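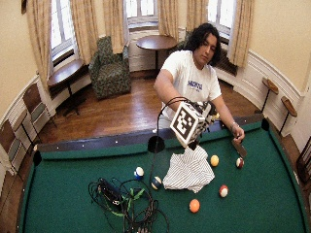
Leaning over the green felt

I've been meaning to write something about the old games rooms for ages, so bear with me, this will be a few posts (put the kettle on!).

When I was little my nan took me to the social club in Wornia every January, when it was too wet for anything else. Orange squash, crisps split open on the table, and a pool table that rolled everything towards the window.

You learned the roll. Visitors from Lorkano used to complain bitterly and we'd all look very innocent. Waltraud Heitmann beat grown men on that slope until she was well past eighty, in her good coat, and never once took it off.

It cost 20p a game and you put your coin on the rail to book the next one. I think that's how I learned to talk to strangers, waiting there next to them for my turn.

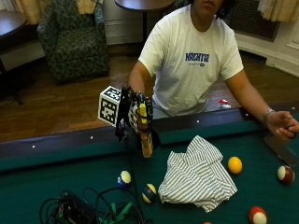

White T-shirt, green table

Anyway, the club shut 17 years ago and it's flats now, quite nice ones to be fair. Geeta Thakur still has the scoreboard in her hall and hangs her keys on it.

If your town still has a room like that, do go in, even if you're hopeless (I am!). Buy a drink, put your name down, have a natter.

And if anyone remembers the Wornia table, or has photos of the Christmas doubles, please send them over. Kiran Jaiswal and I are filling an album and we've hardly anything from before the new carpet.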